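What the robot arm is going to cost us

Consuelo Ccori wants a second robot arm for the Villanueva shop. I said I would write down why I'm not sold yet, so the two of us can stop having the same argument in the parking lot. This is also for the handful of people who wrote to me after the last post to ask what we paid. I'm not going to give the whole sheet, but I'll give enough of it to be useful.

Background for anybody new. We rent out table settings and serving pieces, and a lot of what comes back to us is baskets. Bread baskets, fruit baskets, the long ones with handles that hotels like. They come back in a heap, and someone has to pull them apart, look them over and stack them again by size. It is dull work and it hurts your back by the end of a shift. So when the man from Carkier came by with his leasing brochure, I understood why people listened.

The quote was for one arm, one gripper, the cameras and two days of setup. It looked reasonable, and that should have been my first warning. A quote for a machine like this is like a quote for a kitchen. The cabinets are in there and the plumber isn't.

What was missing from the first page, as far as I've been able to piece together:

The table. The one we had wobbled, and an arm needs something that stays put. Then we needed a plain light surface so the cameras could tell a basket from what it was sitting on.

Spare fingers for the gripper. We were told they last "a good long while." I asked what that was in months and got a smile. I've budgeted 2,030 dollars for fingers, cables and the other small stuff, and Flor Cusi, who keeps our books, thinks I'm low.

Hours. This is the big one and it doesn't show up on any invoice. Somebody has to put baskets down, watch, write down what happened, put them back and go again. We set aside 8 hours a week for it. In the spring we went over that nearly every week, and those hours came out of somebody's regular job.

Software. Endadby charges by the seat and then by the camera. I did not know you could charge by the camera. If we add a second arm we also add its cameras, and the yearly bill goes up again in October when the introductory price ends.

Training for new people. Hurby offers a class. The class is fine. It is also in another city, so add gas, lunch and a day's pay.

I'm leaving out electricity since I haven't been able to separate it from the rest of the building, and I'm suspicious of anybody who says they can.

Now the part where Consuelo and I disagree. She says the first arm is the expensive one, because you are paying to learn, and the second one gets all that learning for free. There's something to this. We won't buy the wrong table again. But a second arm wants its own floor space, its own spare parts and its own share of somebody's attention, and attention is what we're shortest on. Two machines needing a look at the same moment is a different problem from one.

She also says I keep judging it by the hard cases. Fair enough, I do. Baskets are a hard case! They are full of holes, the rims are lumpy, and when one sits inside another you have two sets of edges very close together. Handles make it worse, or maybe better if you can get the gripper to go for the handle. The brochure showed cardboard boxes. We don't rent cardboard boxes. If I'm signing for equipment I want to see it priced against what we have on the shelf.

Then there's the lease or buy question. The Carkier lease runs 40 months and you hand the arm back at the end, with a fee if it's scuffed. Buying hurts more up front, but at least you own a thing you can sell. My trouble is that I can't find out what a used one goes for. I've called around. Everybody is happy to sell me one and no one wants to name a price for taking it off my hands. To me that says something about the real value after a few years, though Flor says I read too much into silence.

My counter-offer is that we hold off until October, see what the Endadby bill looks like at full price, and keep a plain log of staff time until then. Weekly totals, in pen, on the clipboard by the door. If the log says the first arm is paying its way, I'll sign for the second and I won't grumble about it. If the log says we've bought an expensive hobby, then we look at a couple of good carts and a higher workbench, which would also help our backs and don't need a subscription.

I put the full sheet up on the office wall on June 6, 2025, and there are already notes on it in three colors of ink. Most of them are Consuelo's.

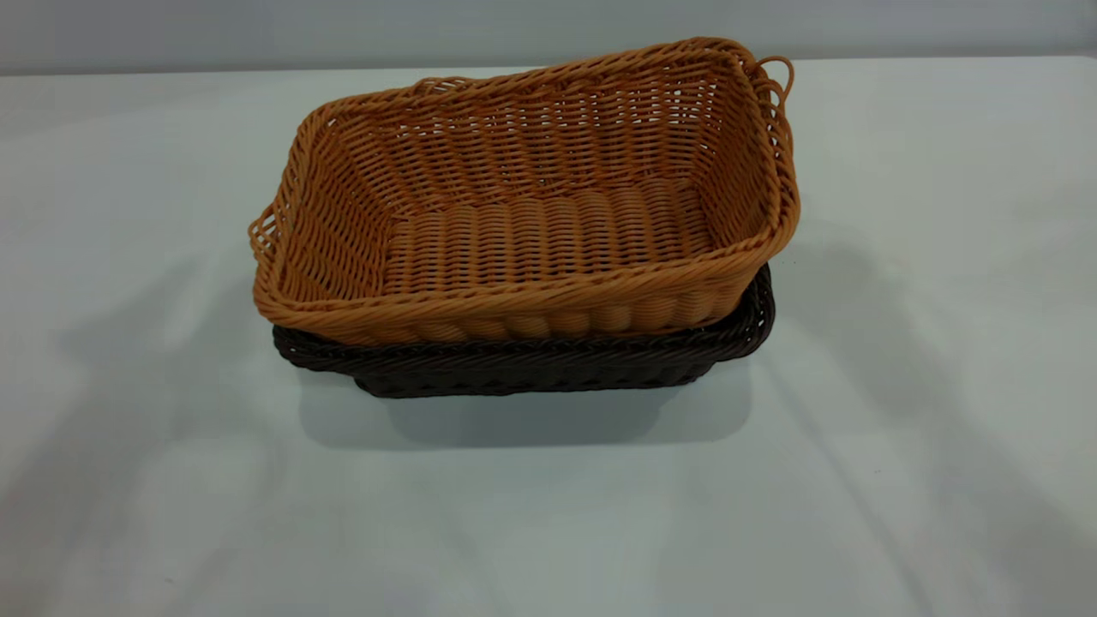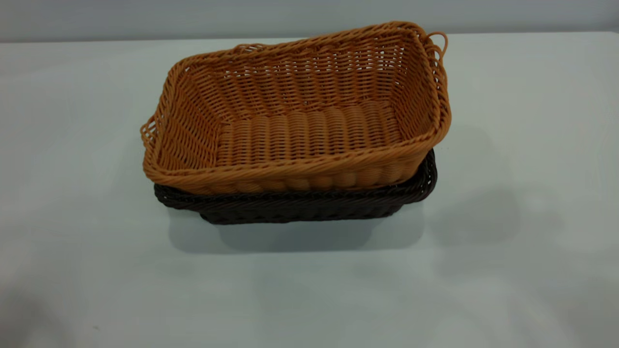

Woven baskets on the light tabletop, in all three.
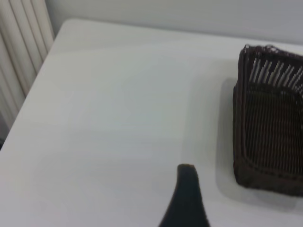 Should a small shop set aside money for repairs in the first year, or count on the warranty?

Set the money aside. A warranty usually covers the part and leaves you paying for the downtime and often the shipping, so put the repair money on its own line and don't let anybody borrow from it.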